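Glove or Gripper: First Results from the Arm Bench

Since January our small group at Flilus compares two ways of teaching the Starnis arm to pick up cans. In the first, a person moves the arm with the hand controller. In the second, the person wears the glove with the marker cube and does the task by hand, and the fixed camera follows the cube. Teun Hendriks recorded 151 tries with the controller, and Mairéad Madigan recorded the same number with the glove.

The glove was much faster to work with. Mairéad finished all her tries in 3 days, and she says her shoulder was less tired than with the controller. The difficulty is the wrist — when it turns too far, the camera loses the marker and we must throw the try away. We lost 77 tries in this way.

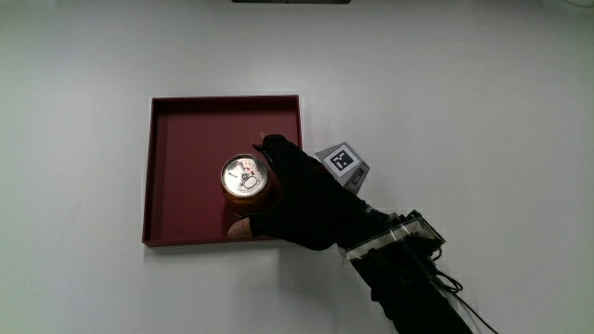 Can and tray task, with the marker cube on the back of the glove.

Behrouz Jafarzadeh now wants to test a second camera, placed lower and on the other side. He also asks for softer finger pads on the gripper, because the present ones slip on the can when the arm lifts quickly. We have two sets of pads to compare, and both fit the Starnis without changes.

If you would like to try the glove yourself, please write to Behrouz before the end of the month. One turn takes less than an hour, and no experience with the arm is needed.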